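홈 | 행사 | 전통공예 | 지역문화 | 답사기 | 자료실
분류: 답사기 > 민속·공예 축제

슬레이만(Sleiman) 민속공예 축제 참관 기록

월요일 오전 열 시, 슬레이만 옛 곡물창고 앞에서 입장이 시작되었다. 축제는 나흘 일정이며 월요일은 둘째 날이다. 첫날은 개막 공연과 지역 합창단 무대가 중심이라 공예 시연을 보려면 둘째 날부터 가는 편이 낫다는 안내를 미리 받았다. 입장료는 없고, 시연 참관에는 접수대에서 나누어 주는 시간표가 필요하다. 시간표는 아랍어와 영어 두 가지로만 인쇄되어 있었다.

행사장은 세 구역으로 나뉜다. 창고 본관에는 직조와 바구니, 안뜰에는 목공과 금속, 북쪽 별관에는 악기 제작과 구술 공연이 배치되었다. 본관 건물은 상인방에 1805라는 숫자가 새겨져 있으나, 안내문에 따르면 현재의 지붕과 바닥은 모두 후대에 교체된 것이다. 벽체만 원래의 석회암이다. 실내는 습도가 높은 편이었고, 이 점은 뒤에 적을 바구니 시연과 관계가 있다.

본관의 첫 시연은 사우산 마타르(Sawsan Matar)의 평직 깔개 작업이었다. 수평 베틀을 바닥에 고정하고 날실을 말뚝 두 쌍 사이에 건 뒤, 잉앗대 하나로 개구를 만드는 방식이다. 북은 쓰지 않고 실을 감은 막대를 손으로 통과시킨다. 씨실은 양모, 날실은 염소털과 양모의 혼방이다. 마타르는 날실의 장력을 손등으로 두드려 확인했는데, 가장자리 쪽을 중앙보다 약간 더 당겨 둔다고 설명했다. 그렇게 하지 않으면 폭이 점차 줄어든다. 한 단을 다진 뒤 폭을 재는 데에는 자 대신 매듭을 지은 끈을 사용했다.

염색은 시연하지 않고 표본만 전시했다. 꼭두서니, 석류 껍질, 호두 외피의 세 계열이며 매염제는 모두 백반이다. 표본마다 처리 시간이 적혀 있었지만 물의 경도는 기록되어 있지 않았다. 같은 재료라도 물에 따라 발색이 달라지므로 표본표에 이 항목이 빠진 것은 아쉽다. 담당자에게 문의하니 다음 회차에 보완할 예정이라고 했다.

바구니 부문은 본관 안쪽에 자리 잡았다. 타메르 나자르(Tamer Najjar)가 버들가지로 타원형 바닥을 짜는 과정을 보여 주었고, 비루테 카즐라우스키에네(Birutė Kazlauskienė)는 리투아니아 북부 방식의 테두리 마감을 시연했다. 두 사람의 작업은 재료의 전처리에서부터 갈린다. 나자르는 껍질을 벗기지 않은 가지를 하룻밤 물에 담갔다가 젖은 천에 싸 두고, 카즐라우스키에네는 삶아서 껍질을 벗긴 가지를 쓴다. 삶은 가지는 색이 황갈색으로 고르게 나오고 굽힘에 대한 저항이 적다. 반면 껍질이 있는 가지는 표면이 거칠어 서로 물리는 힘이 크다.

테두리 마감은 날대 세 개를 한 조로 묶어 바깥으로 눕힌 다음 이웃한 조의 뒤로 넘기는 순서로 진행된다. 모서리가 있는 바구니에서는 이 간격을 일정하게 유지하기 어렵다. 카즐라우스키에네는 모서리 직전에서 날대 간격을 좁히고, 모서리를 지난 뒤 두 조에 걸쳐 원래 간격으로 되돌렸다. 실내가 건조했다면 중간에 분무를 해야 했겠으나 이날은 한 번도 물을 뿌리지 않았다.

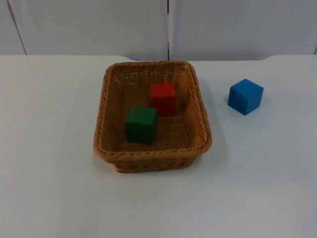

라샤 카라키(Rasha Karaki)의 의견은 달랐다. 모서리 처리를 손의 감각에 맡기는 설명으로는 초보자가 따라 할 수 없고, 날대를 세우는 단계에서 이미 간격을 표시해 두어야 한다는 것이다. 그는 시연 시간이 짧아 마감만 떼어 보여 준 점도 문제로 꼽았으며, 바닥부터 테두리까지 한 작품을 이어서 볼 수 있는 편성이 필요하다고 덧붙였다.

실제로 시연 한 편의 배정 시간은 오십 분이었다. 질의응답을 제외하면 작업에 쓸 수 있는 시간은 더 짧다. 직조처럼 같은 동작이 반복되는 공정은 일부만 보아도 이해에 지장이 없지만, 바구니는 바닥, 벽, 테두리의 기법이 각각 다르다. 단계별로 미리 만든 견본을 옆에 두는 방법이 현실적일 것이다.

안뜰에서는 목공 공방 브라모(Bramo)가 발로 돌리는 선반을 가동했다. 탄성 장대를 쓰는 왕복식으로, 칼은 축이 작업자 쪽으로 회전할 때만 닿는다. 가공재는 올리브나무와 뽕나무였다. 올리브나무는 결이 불규칙해 칼을 자주 다시 갈아야 했고, 숫돌은 선반 다리 옆 나무통에 담가 두고 있었다. 바로 옆 금속 구역은 화덕 사용 허가가 늦어져 오전에는 냉간 작업만 진행되었다. 구리판에 점을 찍어 문양을 새기는 작업으로, 소음 때문에 설명은 거의 들리지 않았다.

별관의 구술 공연은 오후 두 시에 시작했다. 객석은 200석이며 시작 전에 모두 찼다. 달랄 무사(Dalal Moussa)가 수확기 노동요를 불렀다. 선창과 후창이 교대하는 형식으로, 후창은 객석이 맡았다. 가사는 배포되지 않았고, 무사가 후렴을 두 차례 천천히 불러 준 다음 본 공연에 들어갔다. 선율은 좁은 음역 안에서 움직이고 종지음이 절마다 조금씩 낮아진다. 녹음은 허용되지만 게시는 사전 동의가 필요하다는 안내가 있었다.

악기 제작 쪽은 규모가 작았다. 갈대 피리의 지공을 달군 쇠막대로 뚫는 과정과 프레임 드럼의 가죽을 메우는 과정을 볼 수 있었다. 드럼 테는 증기로 굽힌 것을 가져와 썼으므로 굽힘 공정은 확인하지 못했다.

판매 구역은 창고 뒤편이다. 출품자는 제작지와 재료를 표기해야 하며 표기가 없는 물품은 진열할 수 없다. 다만 재료 표기의 기준이 통일되어 있지 않아 ‘천연 섬유’라고만 적은 경우가 여럿 있었다. 결제는 현금이 기본이고 카드 단말기는 접수대 한 곳에만 있다.

교통편은 버스 종점에서 도보 10분 거리이다. 주차장은 오전 중에 만차가 되었다. 본관 입구에 계단이 있고 경사로는 안뜰 쪽으로 돌아가야 나온다. 시간표 뒷면의 약도에는 경사로 위치가 나와 있지 않으니 접수대에서 확인해야 한다. 다음 축제는 11월로 예정되어 있으며 시연 참가 신청은 축제 사무국에서 서면으로 받는다.

태그: 민속축제, 직조, 바구니공예, 노동요, 참관기

이전 글 | 목록 | 다음 글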